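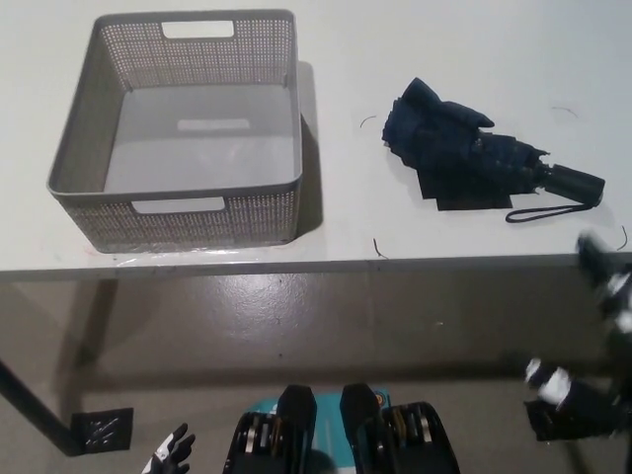

Figure 2. Light gray basket with handle cutouts; navy compact umbrella, canopy gathered but not wrapped.

Unit 2: Entryway Storage and Wet-Weather Items
Household Organization, evening section
Instructor: Kęstutis Raudsepp

Reading for this unit: course packet, pages 83 to the end of the chapter. The worksheet is at the back of the packet. Please bring it filled in.

Where we left off

Last time we sorted entryway items by how often they leave the house. Keys and bags go out daily. Umbrellas are harder to place. In a dry month they may not move at all, and then in February they go out every morning for a week. Most households in the Valtthorpe survey kept umbrellas in more than one spot, and several people wrote that they owned an umbrella but could not say where it was.

For this course an umbrella is an "irregular daily" item. It gets a place near the door, at a height you can reach with your coat on, and the place stays the same all year.

Terms

Canopy: the fabric part.
Gathered: the canopy is closed but the panels are not wound around the shaft. The umbrella in Figure 2 is gathered. Note the pleated flaps and the pointed tips spreading away from the handle.
Wrapped: the panels are smoothed, wound in one direction and held with the closure strap.
Wrist strap: the loop at the base of the handle. Do not confuse it with the closure strap, which is sewn to the canopy on most models.
Open-wall container: any basket or bin with holes in the sides. The floor may be open or solid, and you should check which before you buy.

Choosing the container

The basket in the figure has small square holes all over its walls, but its floor is solid. For hats, gloves and dry umbrellas this is fine. Air moves through the sides and small things do not fall out of the bottom. For a wet umbrella a solid floor will hold whatever drips off, so either line it with a cloth you can take out and wash, or dry the umbrella somewhere else first. I prefer the second way.

Handle cutouts matter more than people expect. A basket on a high shelf gets pulled down by the near wall, and without a cutout you end up gripping the rim with your fingertips. Put your hand through the cutout in the store. If your knuckles scrape, pick a different one.

Size: measure the shelf first, then the longest thing that will go in the basket. A compact umbrella should lie flat on the floor of the basket. If it has to lean on the rim, it will get knocked out when somebody reaches for something else. Full-length umbrellas do not belong in baskets at all. They go in a stand or on a hook, see Unit 5.

Wrapping a compact umbrella

1. Dry it open. Overnight in a bathtub is enough in most homes.
2. Close it and push the shaft all the way in until it locks.
3. Hold the handle in one hand with the canopy pointing up and shake it gently so the panels hang free.
4. Pull each panel out flat, one at a time, going around. They should all lie over each other in the same direction.
5. Wind the panels around the shaft with your palm. Keep some tension on the fabric.
6. Fasten the closure strap.
7. Put on the sleeve, if you still have it.

Step 4 is the one students skip. If a panel is folded under, the bundle comes out lumpy and the strap barely reaches. Start over from step 3 - it is faster than trying to tuck the loose corner in.

Placing it in the basket

Lay the umbrella along the long side with the handle toward the front. Tuck the wrist strap in so it does not catch on the next item. If the basket is shared, use one basket per kind of item and not one per person. The Arnuton household case (packet, page 189) tried it by person for a winter and went back.

Wipe the table or shelf before you set the basket down. Hairs and threads show up on a white surface, and they cling to fabric too.

In-class exercise, 12 minutes

Work in pairs. One partner wraps an umbrella following the steps above while the other reads them aloud. Then trade. When both are done, place the umbrella in a basket and write down which way the handle points and whether the lid or shelf above would clear it.

Homework

Go through your own entryway and list every umbrella, its condition, and where it is kept now. Mark any that will not lock closed. Choose one container you already own and try it for a week before buying anything. Stan will collect the lists at the start of the next session, and anyone in the Stoltia group can hand theirs in at the front desk.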